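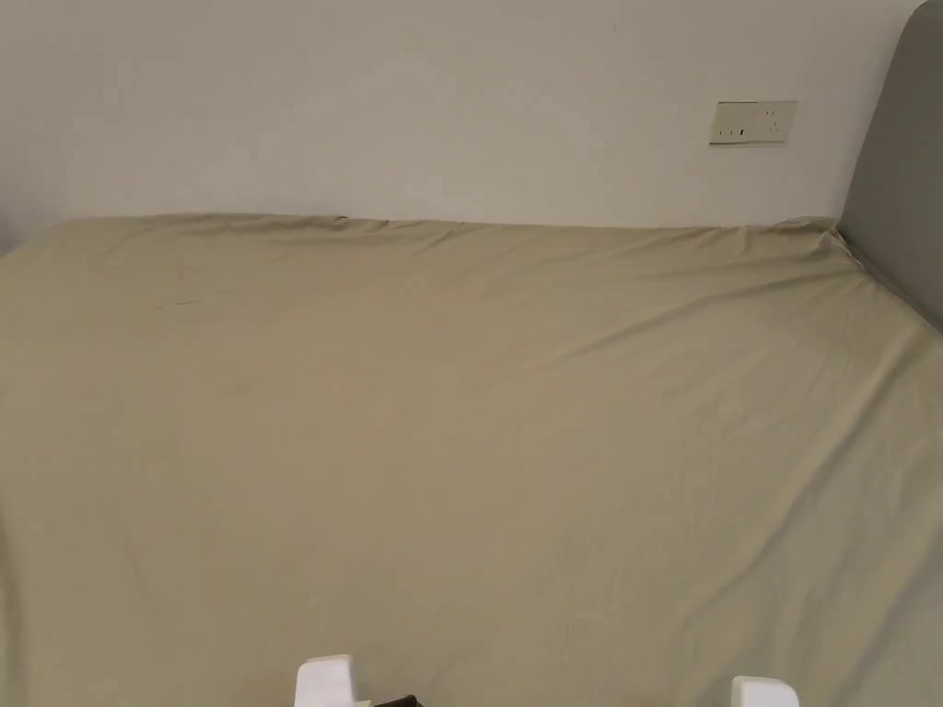

New on the bench: the Vuvska booking site is live

2021-02-13

We pushed the new Vuvska site out the door this week and the whole studio has been grinning ever since. If you've been reading this newsletter for a while, you may remember the old one: two menus that disagreed with each other, a phone number on the contact page that went to a fax machine, and a price list you had to download as a PDF. Vuvska runs small guesthouses and had been making do with that site for years. They came to us in September asking for "a bit of a tidy up." It grew!

The biggest change is the booking flow. The old one took nine screens to get from "I'd like a room" to "thank you, see you soon," and on a phone two of those screens couldn't be scrolled. Eldana Mersha took the whole thing apart on index cards and taped them along the hallway, then spent an afternoon pulling cards down whenever one of us couldn't explain what it was for. We ended up with three screens. You pick dates, you pick a room, you pay, and the confirmation lands in your inbox with directions and check-in times already in it.

Under the hood it's a fairly plain setup, which we love. The pages are static and get rebuilt whenever the Vuvska team edits something, and only the calendar talks to a server. We moved 44 pages of old content over and then merged or dropped quite a few of them (there were four separate pages about parking). What's left is 29 pages, every one with its own proper title and a web address you could read out over the phone.

Then there's the type. We tried five typefaces before settling on one with nice wide numerals, so that prices and dates are easy to tell apart on a small screen. Eldana also redrew the logo very slightly - the two V shapes never quite matched, and once you'd noticed it was hard to look at anything else. The owners spotted the difference right away and asked for it on their door signs too, so now we're doing door signs!

One thing we'd do differently: we left the translated pages until the end. Some of the button labels come out nearly twice as long in the second language, and we had to rework the header in the last week. Next time the longest labels go into the first mockup.

What else is going on

Woldemariam's online store moves to its new checkout next. If you're a customer of theirs and something looks odd, please tell us, we really do read those emails.

Tukport has signed on for a full rebrand and we've only just started sketching. Early days, lots of blue.

The Kodero app is in testing with 21 people and the notes coming back are wonderfully blunt. Our favorite so far: "Why is the back button shy?" It's been made bigger.

Got a site with a fax number on it? Hit reply and send us the link. We'd love to have a look.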